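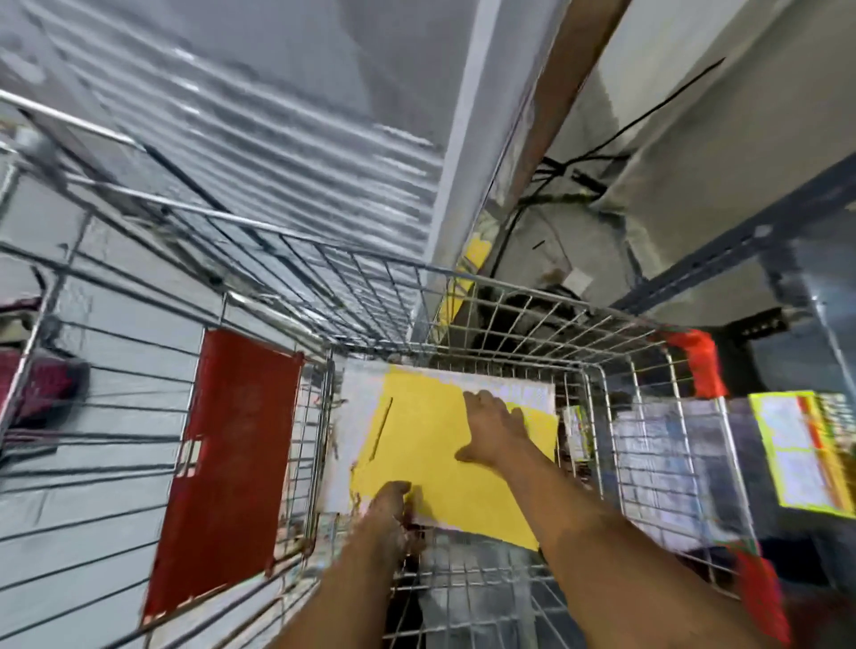

Posted by vondov_regular
Role: Thread starter / Shopping & Prices board moderator
2/8/19

Print this page | E-mail this thread

Right, is it just me or has the big weekly shop gone mad. Did the whole lot at Avora last night, same list as always, and it came to way more than it did in October. Butter up, washing powder up, the decent teabags up. No treats in there at all unless you count crumpets.

Thinking of going back to the butcher and the market in Vondov for most of it. Anyone done this and stuck to it? Does it really save or do you just spend it on parking.

- - -

marrowfat
Did it all last year. Veg is cheaper, meat isn't, but the meat's better so you eat less of it. Parking is a killer though. Go before nine, the side streets are free till then.

- - -

tin_lid
Don't agree about the veg. Market carrots go soft in two days, I was binning half. Avora ones last the week. Cheap isn't cheap if it ends up in the compost.

- - -

marrowfat
Which stall? If it's the one by the bus stop then yes, rubbish. Try Dương at the far end, herbs and greens mostly but the spuds are good too.

- - -

kettleon
Seconding Dương. Big bunch of coriander for what Avora want for a sad little packet.

Also check your points!! I'd forgotten mine, had 1,619 sat there doing nothing. They run out after 2 years so use them.

- - -

vondov_regular
Oh good shout, will look tonight. Pretty sure I've got some on the old card aswell, the one before they changed it.

- - -

tin_lid
Old card points don't carry over unless you rang up. I lost over 300 that way and the woman on the phone couldn't have cared less.

- - -

marrowfat
They carried mine over, no phone call. Think it depends if your adress was the same.

- - -

tin_lid
Mine was the same. So no.

- - -

spoonrest
Anyone using Dokix for the list? My daughter put it on my phone, you type in what you want and it keeps last time's prices next to it. Bit fiddly but I've stopped buying mustard every week - had four jars.

- - -

kettleon
Back of an envelope for me. Never needs charging.

- - -

vondov_regular
Ok so plan is - market for veg and eggs, Avora for the heavy stuff once a month. Will try it 2 months and report back with receipts. tin_lid I'll let you know about the carrots

- - -

tin_lid
Keep them in a damp tea towel. And don't say I never help.

Print this page | E-mail this thread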